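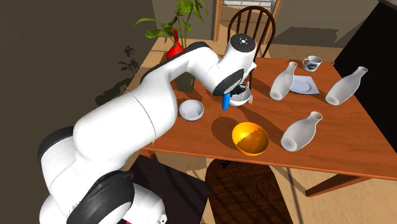 Cuaderno del taller, agosto. Sábado por la tarde

¡Por fin ha cuajado el barniz de goma laca! Llevaba toda la semana con la receta que usábamos en Pliltmont y siempre se me quedaba pegajosa al segundo día. Hoy he pasado el dedo por la tapa de prueba a las cuatro y ni huella. La tablilla es un retal de cerezo, lijada a mano y con el poro cerrado con piedra pómez.

Lo que he cambiado: escamas nuevas (las viejas tendrían más de un verano encima, las tiro) y alcohol recién abierto. He disuelto en frío, en el bote de cristal de 1000 ml, removiendo cada vez que pasaba por delante. Filtrado dos veces con media de nailon. El color ha salido precioso, un ámbar bastante limpio — mucho más claro que el de la tanda del pasillo, que parecía té.

Aplicación a muñequilla, 6 manos. Las dos primeras muy cargadas de alcohol, luego cada vez más goma. Apenas aceite, una gota en la suela cuando empezaba a agarrar. En la cuarta me confié, me paré un segundo en la esquina y dejé una marca; la he recuperado con lija muy fina y se nota solo a contraluz.

Pendiente de mirar: el canto. Ahí la madera chupa muchísimo y sigue mate. Probaré a sellarlo antes con una mano diluida, a pincel, y dejarlo toda la noche.

También he abierto la lata de cera Stendier para comparar. Huele de maravilla y se extiende sola, pero sobre la goma laca quita brillo, así que la guardo para las patas y los interiores de los cajones. El que tenga que terminar la caja Clutis que la pruebe por dentro, creo que le va a ir muy bien.

Gasto: pedido 1485, escamas rubias y algodón para las muñequillas. Queda algodón para rato. Alcohol, en cambio, hay que pedir ya.

Para quien coja el banco el lunes: no cerréis el bote grande con la tapa metálica, que oscurece la mezcla. Corcho, o la de plástico. Y las muñequillas van en el tarro pequeño bien tapado, con un chorrito de alcohol, que la última la encontré hecha una piedra.

Mañana, si aguanta seca, desaceitado y a por la tapa buena de la mesita Fujimoto. ¡Qué ganas!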